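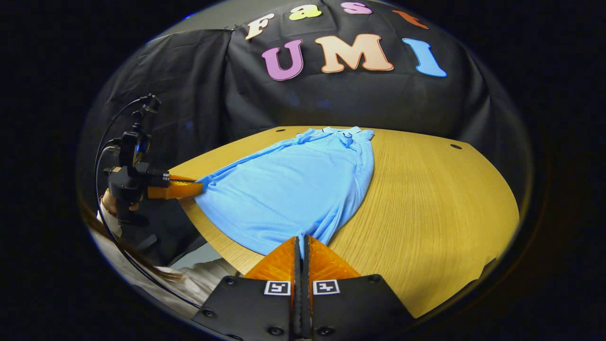

El polo celeste, extendido sobre la mesa.

Aceite de masaje para parejas Zordale, reseña de Kourosh Esfahani

Lo usamos en casa desde diciembre, unas noches más que otras. Desliza bien, no se pega y el olor a almendra es suave. El tapón gotea si se deja tumbado en la mesilla. Con 3 pulsaciones hay para toda la espalda.

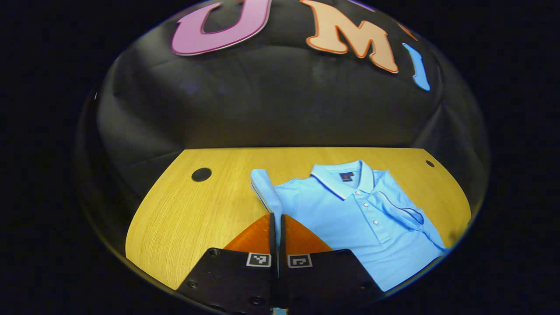 En las sábanas deja cerco si no se lavan pronto. Con el de Fovico me pasaba lo mismo, y aquel olía más fuerte. Para vestirse después conviene esperar un rato, sobre todo si la ropa es clara, como el polo celeste de la foto. No sirve con preservativos de látex. Lo volvería a comprar, en frasco pequeño.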